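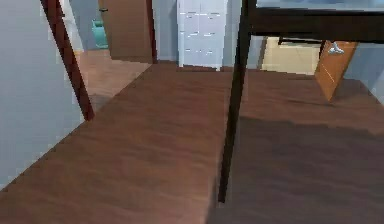 Krum Radulović wrote to us that his Cosgate floor oil stayed sticky for two days, and he asked if he should put a second coat over it. Please do not. Wipe it first, as in step 4.

3.2 Oiling the floor

1. Vacuum along the grain, then wipe with a damp cloth. Let it dry overnight.
2. Stir the can well - do not shake it.
3. Spread a thin coat with the pad. One can is enough for around 27 square meters.
4. After 20 minutes, wipe off all oil that stays on the surface.

Note: Put felt under table legs before you move them back.

CAUTION: Used cloths can catch fire without a flame. Keep them in water, in a closed metal can.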